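Stillholm Equipment Planning Group
Minutes of the meeting held on 21/01/2024

Present: Elisa Lombardi (chair), Arne Eichhorn, Kerstin Fuchs, Amos Rosenthal
Apologies: Solange Barros

1. Minutes of the December meeting
Agreed as a correct record.

2. Kitchen manipulation work
Mr Eichhorn reported that the simulated counter was now in regular use for comparing arms and grippers before any purchase. The group noted the report.

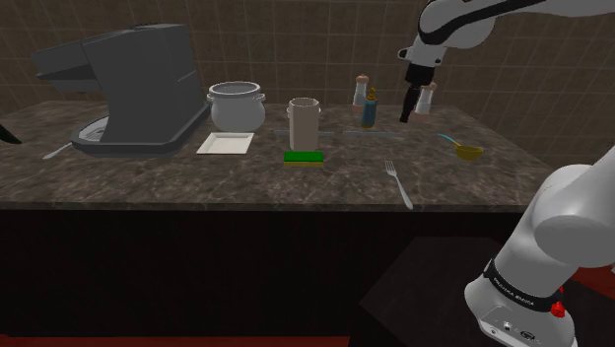
Figure 1. Simulated kitchen counter with arm, coffee machine and pot.

3. Computing
The present workstation is shared with the Purnura project. Ms Fuchs requested a second machine for rendering. It was agreed that a quotation be obtained from Zistar, to include delivery and 12 months of support. Spending of up to £900 on additional storage was approved in the meantime.

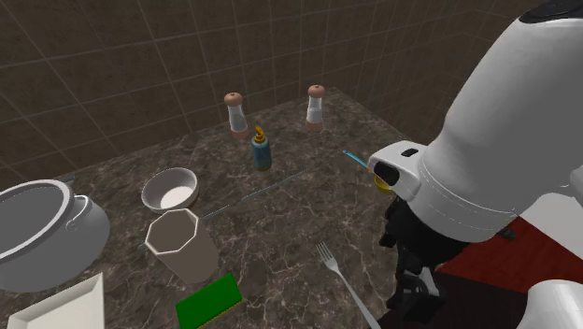 4. Physical test counter
The group considered whether to fund a real counter for checking simulated results. Mr Rosenthal proposed that the first order be limited to household items of the kinds already modelled. A sponge, a fork, a pair of shakers and a squeeze bottle would be bought first, and the heavier cookware held over to the next financial year. A sum of £280 was approved for this purpose. The worktop itself was referred back for measurement.

5. Gripper fingers
Two options were before the group: replacement fingers to the existing pattern, or a longer set quoted by Petersen with delivery in eight weeks. Ms Lombardi asked that thin utensils lying flat be treated as the deciding case.

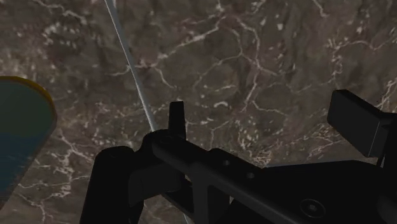
Kerstin Fuchs replied that she would not support the longer set until both had been modelled, as the price difference would use up the repairs allowance. She added that Petersen should be asked to hold its quotation open. Agreed.

Actions
Quotation from Zistar: KF
Order for household items: AR
Letter to Petersen: AE
Worktop measurements: SB

6. Any other business
None.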